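The Long Way Around to Loving Cricket

I came to cricket late, and from the wrong country for it. My family was a baseball family, with the radio going on the porch all summer, and the only thing I knew about cricket was that it took five days and they stopped for tea. Then we moved to Skarnilmont, into a rental with a back fence that runs along the club ground, and one April evening I stood there with the trash bag still in my hand and watched an entire over without understanding a single ball of it.

I went back the next evening. By June I had a folding chair.

The thing I want to talk about is the crowd, and what it's like to play in front of people who want you to lose. Our club is small (on a good afternoon we might get 300 people, and that includes the dogs) and when we host we are very polite about it. We clap the other side's fifties and share our sandwiches. Then last summer I rode along to the away match at Trelel, and oh my goodness! They had 1,000 people in that little ground, drums and all, and every one of them groaned when our opener hit a four. He told me later he'd never felt so lonely in a pair of pads.

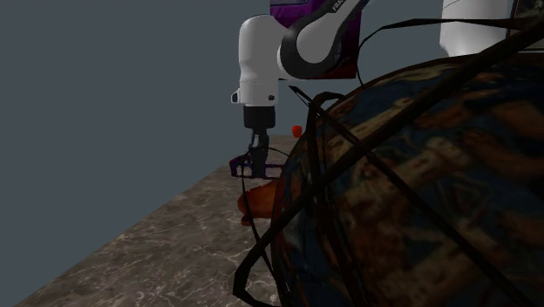 We needed 12 off the last over. I've sat through playoff baseball, and I've sat through a child's spelling bee, and neither one prepared me for it. The drums got faster with every ball the bowler walked back to deliver. Our two batters met in the middle and just stood there, foreheads nearly touching, saying who knows what. They got seven. We lost by four runs, and I was hoarse for two days from shouting at people who couldn't possibly have heard me.

What I remember best, though, is the walk to the parking lot. A Trelel family stopped us, the grandmother and all the kids, and wanted to know whether we had a long drive and had we eaten. An hour earlier that same grandmother had been banging a saucepan lid at our fast bowler. She sent us off with a bag of fried dough that lasted almost to the highway.

So now they're due to come to us. Taditz, the sporting goods place on the corner, is lending us 700 paper flags, and Uçar (the bakery, for those of you who aren't local) has promised trays of the cheese pastries. I've been asked to help with noise. I own one cowbell and a good pair of lungs, and I've been practicing with the cowbell in the garage, which the cat does not care for.

If you've never been to a match, come sit by me. I'm the one in the striped chair near the fence, and I'll explain leg before wicket as well as I can, meaning badly.

Last updated: April

Comments

fencepost_fan: I was at Trelel too! My ears are still ringing. That last over took a year off my life.

Left Arm Slow: Seven off six balls with that crowd going is no disgrace. Save me a pastry.

porchradio: Another baseball convert checking in. Do the flags cost anything or do we just grab one?

Contact | Copyright, all rights reserved | Back to top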